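Review: The Prodthorpe Study Concordance, Revised Edition
Resource Reviews, Grekudora Parish Library

The Prodthorpe Study Concordance has been a standard reference on our shelves for many years, and the revised edition was added to the lending collection in June. This review is intended for Bible study leaders, lay preachers and adult readers who are considering a personal copy or a set for group use.

The concordance is keyed to the King James text. Each entry gives the English word, the Hebrew or Greek term behind it, and a line of context for every verse listed. Common words such as "and" and "unto" are moved to an appendix, where references are given without context. Readers who already know the earlier edition will find the numbering of the original-language terms unchanged, so older notes and lesson plans remain usable.

The chief addition is a section of topical articles, more than 200 in all, covering subjects such as covenant, sabbath, firstfruits and the laying on of hands. The articles on the Pentateuch are the strongest. The entry on "dominion" sets the relevant verses in Genesis beside Psalm 8 and Hebrews 2, and it is careful to separate what the passages say from what later writers have drawn from them. The articles on the minor prophets are thinner, and the entry on Obadiah does little more than repeat the book's outline.
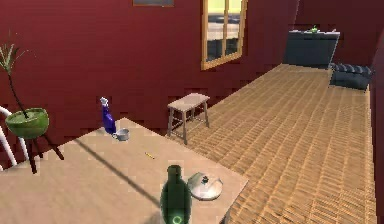 Cross-references have been moved from the foot of the page to a center column. This shortens the time needed to follow a theme from one testament to the other, although the type in that column is small. Readers with limited eyesight should examine a copy before buying. The large-print edition issued by the same publisher does not include the topical articles.

The 13 maps at the back are clear and sensibly labeled. The map of Paul's journeys now marks disputed routes with a broken line, a welcome change. The index to the maps lists modern place names only, and a reader looking for Philippi or Lystra must search by region.

The binding is sewn and the book lies flat when opened near the middle. Pages toward the front need to be held down. The paper is thin enough that ink from an ordinary pen will show on the other side, and pencil is advised for marginal notes.

Study groups may also wish to compare the Ibarra Handy Concordance, a much shorter work of 500 pages. It is easier to carry and adequate for locating a half-remembered verse, but it gives no original-language terms. For sermon preparation the Prodthorpe volume is the better choice.

The revised edition is recommended for church libraries and for individual study at an intermediate level. Borrowers may keep the lending copy for 30 days. The reference copy remains in the Zemesov Reading Room and may not be taken out.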